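# The Long Second Act of *Saragih*

*May 2019*

The first thing you hear in *Saragih* is a sewing machine. It runs by itself in the dark for almost a minute, then the strings pick up its rhythm, and the lights come up on a garment factory at the end of a shift. The musical opened in Larnden last month, in a 300-seat house that used to show second-run movies. Most nights it has been full.

Melur Goh wrote the book, music and lyrics. She started with three songs about her grandmother's street and had no plan to make a show out of them. A reading followed, then a workshop, then a long gap when she taught piano and didn't touch the script. The version now playing has 19 songs. She cut more than that. 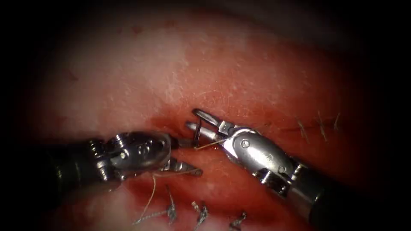
## A family name over the door

The title is the name of the family that owns the factory. The youngest daughter, Tiur, comes home from college to find that her father has promised the building to a buyer. The workers know before she does. Act one covers a single day, and it moves fast, with scenes that overlap and a chorus that rarely leaves the stage.

Act two is slower and has divided audiences. It takes place over a whole August, after the sale, and for long stretches only two people are singing. Goh has heard the complaints.

"People tell me it needs a big number there," she says. "I wrote one. It was fine. It made everybody on stage sound happier than they were." 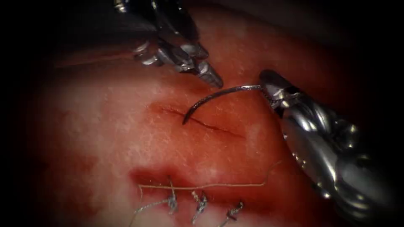

The song that replaced it, "Bolt Ends," is the best thing in the score. Tiur and her father sort leftover fabric and talk about what each piece was for. The melody barely moves until the last verse, when the cello comes in under him and he stops singing and just speaks. On the night I went, the theater was very quiet.

The band has seven players and sits upstage behind a screen, which works well for the ballads and less well for the opening, where some of the words get lost. The set is plain – two long tables, a row of lamps, a door. It doesn't need more.

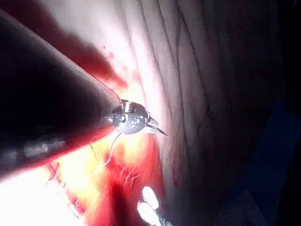
Is it suitable for children?

Older ones should be fine. There is some strong language in act one, and the show runs two and a half hours with the intermission, so anyone under ten may get restless.

Tickets start at $30, and the run has been extended through August. A cast recording is planned, though Goh wants to change one lyric first. She wouldn't tell me which.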